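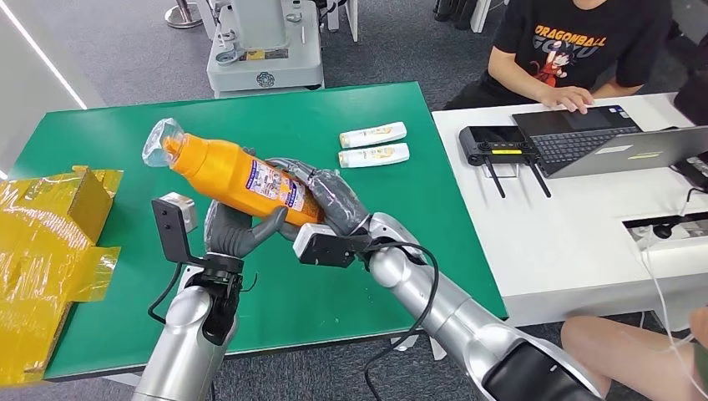
A large orange bottle at a green-topped table.

Britt-Marie Lindholm worked in the packing hall at Hovland until it cut her shift. She filed for unemployment the same Sunday, at the kitchen table, with her last pay stub next to the keyboard. The state sent her $402 a week. Her rent was $1,792 a month.

"I did the math once and then I put the paper away," she says. "After rent there wasn't much left to do math on."

She had paid for her own health coverage for years through the plant. That went too. The letter from Plurko, the firm that handled benefits for Hovland, offered to let her keep the plan if she paid the full premium herself. She turned it down and stopped filling one of her prescriptions.

To keep the checks coming, she had to show four job contacts a week. She kept them in a spiral notebook, with the name of whoever answered the phone. Most weeks that was the easy part. The hard part was the website, which logged her out if she took too long on a page.

"I would have everything typed in, and it would go back to the start," she says. "Then you call, and the line is full by nine in the morning." 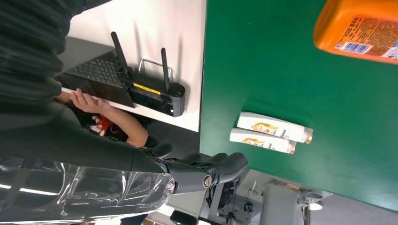

Her claim was held up for two weeks in December over a question about vacation pay. Hovland had paid out her unused days, and the state wanted to know which week the money belonged to. She sent in the same form twice. When the money came, it came all at once, and the late fee on her rent had already been charged.

She doesn't blame the people on the phone. "They were reading off a screen, same as me," she says. "One woman stayed on with me until it went through. I never got her name."

Lindholm went back to work in the spring, at Skitum – part time, on nights, for less than she made before. The job has no health plan until she reaches a set number of hours, and her schedule has stayed under it. She has applied at Vutix, where the shifts are longer. 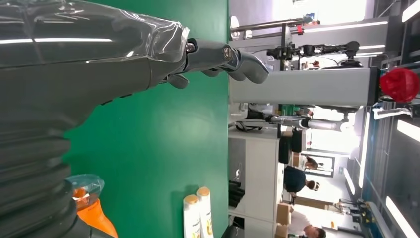

Margit Sjögren, laid off in the same round, says the part-time trap is worse than the waiting. "You take the hours, and they lower your check," she says. "You turn the hours down, and they stop it. I took them. I still don't know if I should have."

Lindholm says she would take them again. She wants the state to let people earn more before it starts cutting benefits, and she has written to her representative about it. She got a form letter back and has written again.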